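Waiting for the Coutinho bridge

I've been crossing the river at Kevden by ferry since I was six, so when they told us a bridge was coming I had mixed feelings. I love that ferry! It smells of diesel and oranges, and it's late more often than it's on time.

The plan is for a road bridge with 2 lanes and a cycle path, joining Kevden to Novier on the far bank. The builder is Clelura, and the job has already slipped twice (first the money, then the mud). They're hoping to start on the piers in October.

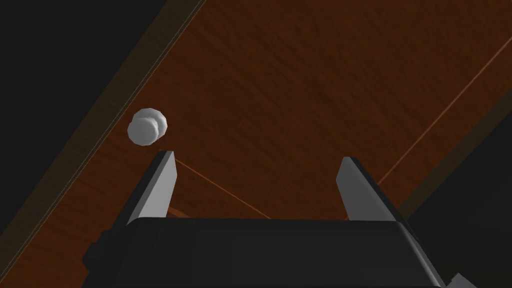

Genivaldo Sampaio has skippered the ferry for 13 years and he took it better than I did. "People want to get to the hospital," he told me, steering with one elbow while he poured us both a coffee. He'd like the boat kept on for summer trips – the council hasn't answered him yet.

I went over to Novier afterwards to see where the road will land. There are pegs in the grass behind the bakery, and a woman walking her dog told me they'd moved them again last week. I bought two rolls and caught the last boat home.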